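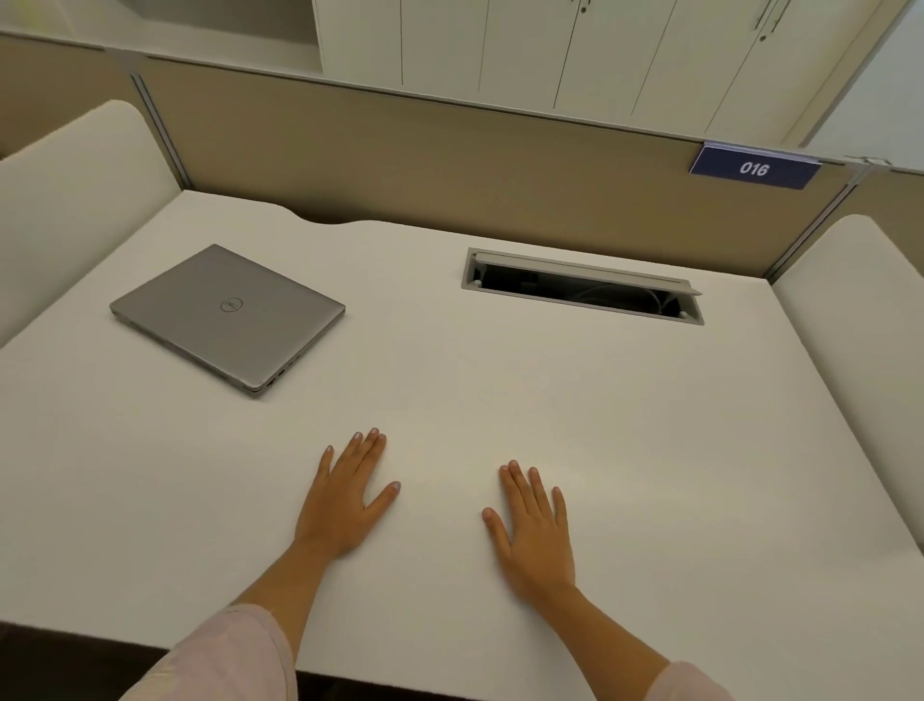
Figure 3. Hands resting on a white desk, with a closed laptop to the left.

4.2 Breaks, desk habits and end-of-day tiredness

The second part of the study dealt with how office staff divide up a working day when no fixed break times are set. Staff at two sites, Clemitz and Melis, kept a paper diary in June. They wrote down when they stopped work, what they did during the stop and how tired they felt at the end of the day, on a scale from zero to 10. The diary was adapted from an earlier form by Parisi and Rinaldi, with the questions on commuting taken out.

At Clemitz most stops fell between 10 and 11 in the morning, when the kitchen on the upper floor was open. At Melis there was no such peak. Staff there tended to work through until lunch and then take several short stops in the afternoon. The difference seems to owe more to the buildings than to the kind of work, as both sites handle the same claims and use the same rota software (Plikance).

Closing the computer during a stop was a separate item in the diary. Gemma Rinaldi had suggested it after the pilot, in which several people said that a break with the screen still open did not feel like one. We kept the wording simple: "Did you shut the lid or switch off the screen?"

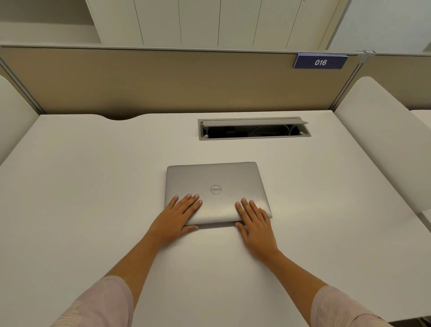

How long should a break be before it counts as a rest?
We set no lower limit. Any stop that the diarist chose to write down was treated as a break, even if it lasted only a minute or two.

This choice has a cost. Some diarists wrote down every trip to the printer, while others left out anything shorter than a cup of tea. We dealt with this by comparing each person's days with one another and did not compare totals between people. Days with a lunch stop of 45 minutes or more were marked separately, as the pilot had shown that a long lunch tends to hide the effect of anything taken later on.

On days when the lid was shut for at least one stop, tiredness scores were lower at both sites. The gap was clearer at Melis. We do not read too much into this — people may simply be more willing to shut the computer on a quiet day — and the diary did not ask about workload in enough detail to settle the matter. Nazareno Parisi's later form has a better question on this, and we would use it if the study were repeated.

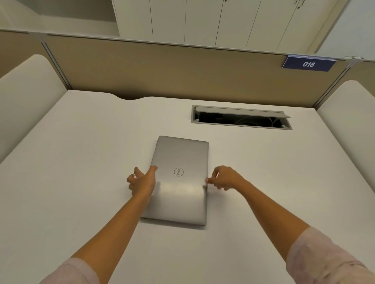 Figure 4. Closed laptop on a white desk, with the hands at either side.

Free-text notes were read by two of the authors and sorted by topic. The most common complaint was noise, followed by the lack of anywhere to sit away from the desk. Several diarists at Clemitz mentioned that the Cloltum chairs were comfortable enough in the morning and less so after lunch. These remarks were not scored, but they are used in Section 5 where the seating at the two sites is compared.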